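Ximeng Xue keeps her spare cables in an old cookie tin, and she wants me to know that the tin is new. "Until September I had a drawer," she says. "You opened it and it bit you."

She and Jong-dae Cha run the charging table at the Clemthorpe repair evening, where people bring in phones that won't fill up past a sliver. They saw 112 phones last season, and Cha still lights up when he talks about it. "I love a charging problem! Half the time it's pocket lint. You get it out with a wooden toothpick, you plug in, and the owner looks at you like you've raised the dead."

His first step is always the cable. He holds the plug up to the light and looks straight into the tip, then feels along the cord just under the housing, where most of them give out. "Everyone blames the phone," he says. "Poor phone."

Xue likes a wooden table for this work, and plenty of light on it.

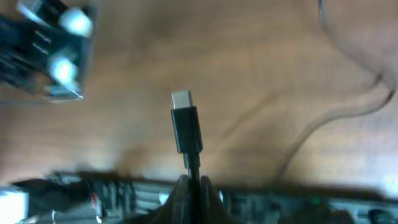
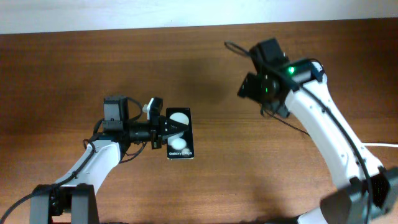
Folding phones used to make her nervous, she admits, and now they're her favorites. "You open it flat before you plug anything in, so you're not pushing against the hinge. After that it's a phone like any other, and a really fun one."

Do they ever argue? "About coiling," Cha says at once. He makes loose loops the width of his hand. Xue folds hers in a figure eight and ties them with yarn, and she has 31 of them in the tin to prove it works. Cha has asked for a tin of his own.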